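Chapter 2
Pickling and Salting: Getting Started

Before you start. Read the whole chapter once, then again with the jars out. Most failed batches come from skipping the salt section, so don't skip the salt section.

What this chapter covers: brine strength, dry salting, jar prep, storage. Vinegar pickles come later. Different method, different rules, don't mix them up.

Why salt first? Salt pulls water out of the vegetable. That water becomes the brine. Cabbage gives up plenty, carrots hardly any — so carrots need brine poured over them and cabbage mostly doesn't. Cucumbers sit in between and go soft if you look away. Pick small ones. Trim the blossom end, always.

Weigh your salt. Spoons lie. A tablespoon of coarse salt and a tablespoon of fine salt are not the same amount, and teh recipe can't know which one you bought. For the basic kraut in this chapter use 20 grams of salt per kilogram of shredded cabbage. Cut out the core, shred thin, salt, squeeze, wait, squeeze again. Pack it down hard.

Two house styles you will meet later on. The Baltik style is plain, caraway only, kept in a cool cellar. The Workidcombe style adds apple and a little onion and is eaten young, after about 28 days. Start with Baltik. Fewer things to go wrong.

Jars. Clean, hot soapy water, rinse well, air dry. No chips on the rim. Leave headspace or it will bubble over onto the shelf. Keep everything under the brine, use a weight. Fuzzy mold means throw the batch out, no tasting.

Labels: batch number and start date on every jar. You will not remember. Keep a batch log too, same numbers, one line each: vegetable, weight, salt, room temperature.

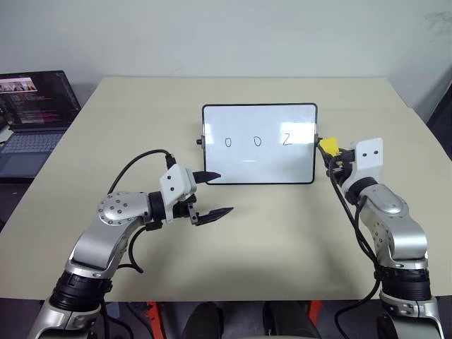
Fig. 2.1 Small whiteboard with a three-digit number, 002.

Key terms: brine, headspace, dry salting, blossom end, weight.

Have ready for the first exercise: one medium cabbage, scale, large bowl, wide mouth jar, salt without iodine or anti-caking stuff in it. Wash your hands, rings off. Exercise starts on the next page, allow an hour for it plus cleaning up.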